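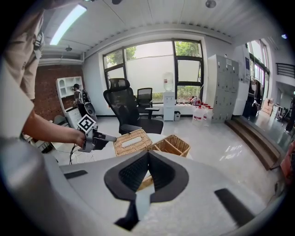 Speaker placement in a small room, part two

The first part of this covered the room itself and what I could and couldn't move. To recap for anyone arriving from a search: the room is close to square, the ceiling is low, and the long wall has a radiator on it that rules out the layout everyone recommends. The speakers are the Funetti two-way bookshelf pair I bought used, on stands, driven by the Hong integrated amp. The subwoofer is off for everything that follows.

I had been listening for a month with the speakers close to the wall and kept hearing the same thing. Male voices were thick. Upright bass had one note that jumped out and several that went missing. I assumed it was the speakers, because they were the new part. Tae-yang Noh, who sold them to me, had them in a much larger room and never mentioned it, so I asked him. He told me to measure before I spent anything.

The measuring setup is cheap. A USB microphone with a calibration file, a boom stand, a laptop, and free software. I put the microphone at ear height where my head goes and ran sweeps from 20 Hz up to 400 Hz, left and right separately, then both together. Above that range I trust my ears more than I trust my ability to interpret a graph.

With the speakers in the original position, the plot showed a wide peak centered near 50 Hz and a deep, narrow dip at 166 Hz. The peak is a room mode. It is in both channels, it rings for a long time on the waterfall plot, and moving the speakers by small amounts changes its height but not its frequency. The dip is different. It moved when the speaker moved, so it had to be a reflection, and the question was which surface.

The arithmetic for this is simple. A surface cancels the direct sound when the reflected path is half a wavelength longer. Sound travels at 343 meters per second, so 166 Hz has a wavelength of a little over two meters, and half of that is about 103 centimeters. For the wall behind the speaker the extra path is close to twice the distance from the baffle to the wall, so I was looking for something near 52 centimeters. The baffles were at 51. I have rarely had a calculation come out that close and I don't expect it to happen again.

There are two ways to deal with this. One is to push the speaker back until the dip moves up in frequency, where the cabinet becomes more directional and less energy reaches the wall. The other is to pull it forward until the dip moves down. In a room this size, pulling forward far enough puts the speakers in the walkway. I tried it anyway. With the baffles at 110 centimeters the dip landed in the high seventies, where it took the weight out of kick drums, and I walked into the left stand twice in one evening.

Pushing back had its own cost. The Funettis have a rear port, and with the cabinets nearly touching the wall the bottom end rose by several decibels. I plugged the ports with the foam bungs that came in the box. That brought the level back down and tightened the decay slightly, at the price of some extension I wasn't really using.

The final position has the baffles 34 centimeters from the wall. The dip is now near 250 Hz and less than half as deep as before. Voices have thinned out in the way I wanted. I can follow a bass line down the scale without one note shouting.

Next was the listening position. Mine was almost exactly in the middle of the room front to back, which is a bad spot for the second-order mode. I ran sweeps at intervals of 10 centimeters from the center toward the rear wall, seven positions in total. The smoothest response was at the fourth. The sixth and seventh had more bass, and it sounded impressive for one song. I went with the fourth and moved the chair.

Toe-in I did by ear. Straight ahead, the center image was vague. Pointed directly at my head, it was firm but cymbals got hard. I ended up with the axes crossing a little behind the chair. I marked the stands' feet with painter's tape on the floor so I can put them back after cleaning.

The 50 Hz peak is still there. Placement took a couple of decibels off it and that is all placement will do. The realistic options are a tuned absorber, which is large, or a parametric filter. I set one filter in the Testetti player software — a cut of 6 dB with a fairly high Q — and it works well at the chair and makes no difference anywhere I don't sit. I left everything else alone. Trying to fill the remaining dip with a boost only makes the amp work harder, and the wall cancels the boost too.

Aparecida Sampaio asked in the comments on part one whether the stands should be filled with sand. I filled one and left the other empty for a week. The measurements between them differed by less than the repeat error. The filled one is harder to knock over, so I filled the second.

She also asked about the Grinda isolation pads. I have a set. They raise the tweeters by three centimeters, and on my stands that puts them slightly above ear height, so I took them out again. I can't say anything about isolation beyond that. My floor is concrete.

Total cost was the microphone and a bag of sand. The sweep files are saved by position and date, and I can send them to anyone who wants to compare a similar room.

Part three will be the subwoofer, once I have worked out where a crossover should go with the ports plugged. My guess is 80 Hz. The first sweeps suggest it will need to be higher.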